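Tellach Printed Check Tablecloth — Burger & Starfish

Everyday table cover, white and grey-beige checks with a busy all over print. Back in stock October.

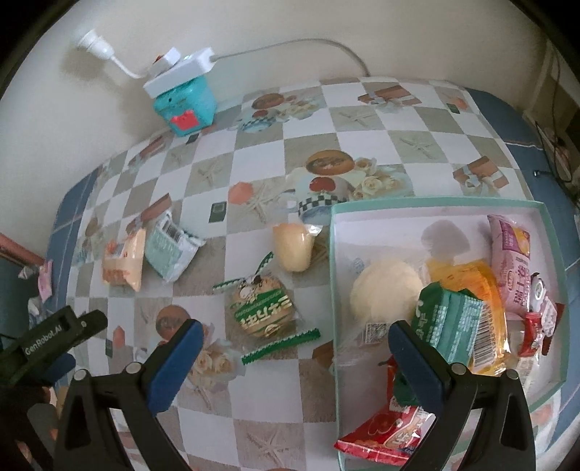
What size do I need for my table?
Measure the top, then add the drop you want on each side, twice. Most people like a short drop on a table that sits against a wall, longer if it stands in the open. Between sizes, go up. You can always fold the extra under at the back.

About the print

Checks underneath, then burgers, checkered cups, cream roses, brown gift boxes with a bow, starfish in the grey squares. Bits of coral and dark green in between. Reads as a plain check from across the room, gets sillier the closer you sit. Hides crumbs pretty well.

The repeat is large so no two place settings come out quite the same. Pattern placement varies from cloth to cloth, we can't match a particular motif to a corner, please dont ask us to at checkout.

Good for

Snack tables. Kids' desks. The side table where the lamp and the charger and everybody's candy ends up. Rentals with a table top you'd rather not look at.

Not great for formal dinners, obviously. See the Ekel plain range for that.

Care

Wipe spills while fresh. Shake out before you wipe or you just push the crumbs around.
No bleach.
No hot pans straight on the cloth — use a mat.
Store rolled if you have room. Folded is OK, the creases drop out after a day or so on the table.
Got a lamp on it? Lift it now and then and wipe underneath, dust makes a ring.

Ordering

Price 73 per cloth, any size. Matching chair pads are seperate, code 2917, same check but no starfish.
Orders leave the Tuhumury warehouse the next working day. Returns within 60 days, unused, in the original sleeve. Cut cloths can't come back.

Customer notes

"Got it for the study table, my daughter picked it for the burgers. Corners lie flat which the last one never did." — Chaltu Berhe

"Nice print. Greyer than I expected, more beige by the window in the morning. Kept it." — Tavion Szabo

"Slides a little on a glossy top. Put a grip liner under, fine now." — Mawar Lumbantobing

Liner is the Clodus grip sheet, sold by the yard, trim it a little smaller than the top so it doesnt show.

Questions on sizes or bulk orders go to Sekar Ong at the sales desk, mornings are best. Put the size and how many you need in the subject line.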